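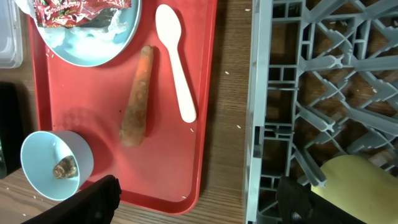 Robot Learning for Household Tasks
Unit 5: Learning to Clear a Tray from Demonstrations

Purpose of this unit

This handout accompanies the lecture on imitation learning with wrist-mounted cameras. Students should read it before the laboratory session and bring a copy with them. The running case is table clearing, in which a two-finger gripper must sort the contents of a used meal tray. Dishes go to a rack, food scraps and wrappers go to a waste bin, and the tray itself is moved last.

5.1 The task

Each trial begins with a cluttered tray. The items differ in shape and stiffness, and they often touch or overlap. A spoon lies almost flat and offers little for the fingers to close on. A carrot is firm but tapers, so a grasp near the tip tends to slip. A crumpled wrapper resting on a plate must be removed before the plate can be racked, and residue may cause the two to stick together. A cup on its side may still hold something, and the policy must empty it before placing it.

A trial is scored as complete only when every item has reached its correct destination. Crumbs and small specks are not scored. They are left in place during both training and testing so that the policy learns to ignore them.

5.2 The method

The policy studied in this unit, called Vaka, maps wrist images and gripper state directly to short sequences of motion. It is trained on 300 demonstrations given by human operators. No object models are supplied, and no list of item names is used. The operators were told to clear the tray in whatever order they found natural.

Vaka predicts several steps at once and carries out only the first part of each prediction before looking again. This shortens the delay between a mistake and its correction. It also reduces the small back-and-forth motions that appear when operators disagree about which item to take first.

The comparison method, Fondel, separates the problem into 2 stages. The first stage selects an item and a grasp point. The second stage plans a path to the rack or bin. Students should note that an error in the first stage cannot be repaired in the second.

5.3 Results to discuss

Testing was carried out at the Plinville laboratory on 11 tray layouts that did not appear in training. The following points will be taken up in lecture.

Vaka recovered from most failed grasps by trying again from a different angle. Fondel usually repeated the same grasp.

Both methods had difficulty with spoons. The handle was often hidden by the fingers during the last part of the approach, and the camera then gave little useful information.

Order mattered. When a wrapper was left on a plate, Vaka sometimes carried both to the rack together. Demonstrations of this exact situation were rare in the training set.

5.4 Preparation for the laboratory

Review the section on action chunking in the Ngubane course reader. Write one paragraph on how the scoring rule in 5.1 would treat a policy that racks every dish correctly but leaves the wrapper behind, and state whether a partial score would be more useful. Paragraphs are due by noon on Sunday through the course page.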